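Foam letters on black cloth: how are you all getting them to stay up?

Display & Backdrop Corner > Fabric and Lettering
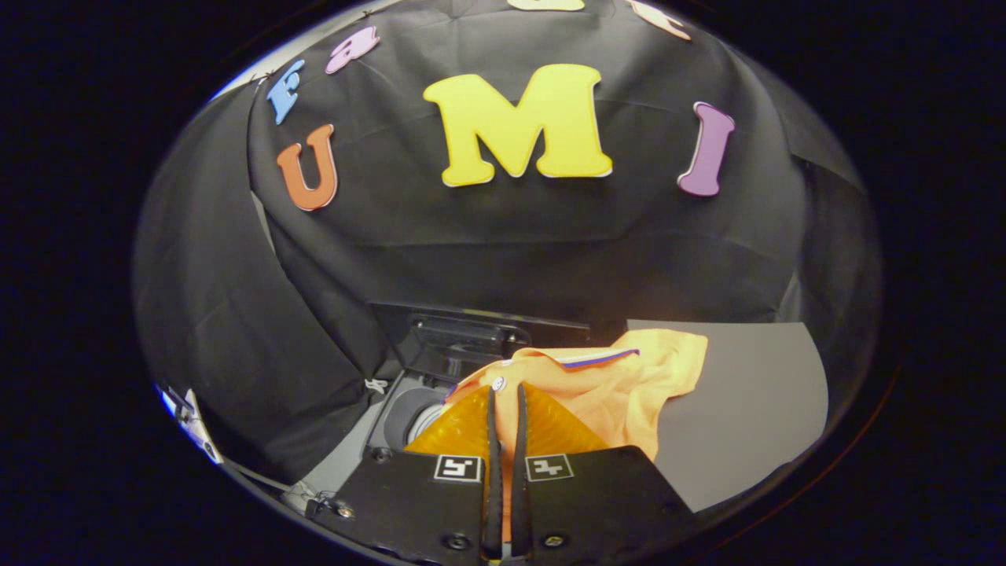
Foam letters on the black backdrop. Orange U, big yellow M, purple I, and smaller ones up top.

inkandvelcro wrote:
24 October 2019
OK, I am completely in love with foam letters right now and I need people to talk to about it! I've been using black cloth as the background for our little lettering corner and the colors just jump off it. The yellow M is my favorite (those fat serifs!) and the little pink "a" next to the light blue "f" makes me happy every time I walk past.

Two questions. First, what do you stick yours on with? I've been through tape loops, glue dots and straight pins, and I still can't pick. Second, would you pull the cloth tight or leave it draped? I like the folds, but my sister says it looks like a bedsheet on a clothes horse.

Soledad_Aguirre wrote:
Oh, that purple against the black! Please don't pull it tight. The folds give it some depth, and foam letters are so light that a little slope in the fabric doesn't bother them. I sew a tiny square of hook tape to the back of each one and press it onto brushed cloth. My set has lasted through 90 library story hours and I've lost exactly one letter, a Q, which I didn't miss until January.

karras_fan wrote:
Going to disagree with Soledad on the cloth. Tight, tight, tight! I use the Karras frame with the clamp bars and you can run a steamer over it once it's up. Wrinkles in black fabric catch every bit of light. You've got creases behind the U and M that pull my eye away from the letters, and the letters are the fun part.

inkandvelcro wrote:
Ha, fair, I did skip the ironing. Is the steamer safe with the letters on?

karras_fan wrote:
No! Take them off first. I curled a whole alphabet that way.

mothballs787 wrote:
Which black is it? If it's matte cotton you can get most creases out with a spray bottle and your hands. I bought Ilulora's heavy cotton by the yard and it hangs beautifully without a clamp in sight. Their shiny stuff is another story, stay away from it.

And can I put in a word for mixing cases? Big capitals in the middle with small lowercase floating around them is such a cheerful look. It reads like a fridge door in the best way.

tess_prints wrote:
I'm the grump who likes one case and one size, sorry! From across a hall I'd read UMI straight away and the smaller ones up top would just be spots of color to me. Move the f and the a down closer if they're meant to be read.

Soledad_Aguirre wrote:
But spots of color are lovely, tess! Not every letter has to be working.

tess_prints wrote:
All of mine are working. I have 300 of them in a tackle box sorted by vowel.

mothballs787 wrote:
I need to see this tackle box.

inkandvelcro wrote:
So do I! And it's matte, mothballs, so I'll try the spray bottle tonight. What about the tilt? My U always ends up a bit crooked and I've decided I like it.

karras_fan wrote:
We agree on something. Leave the tilt. If you ever want them dead straight, stretch a thread across, line up the bottoms, then pull the thread out.

domatis_dan wrote:
Hook tape won't grab smooth cotton, by the way, so check yours before you sew anything. I use the low-tack putty from Domatis, a blob the size of a pea, and it peels off the foam clean. The Kammont kind left greasy dots on my good felt. Get the 400 gram tub, you'll use it for everything.

inkandvelcro wrote:
Putty wasn't even on my list! Ordering a tub. I'll do one side draped and one side tight, and then you can all fight about it properly.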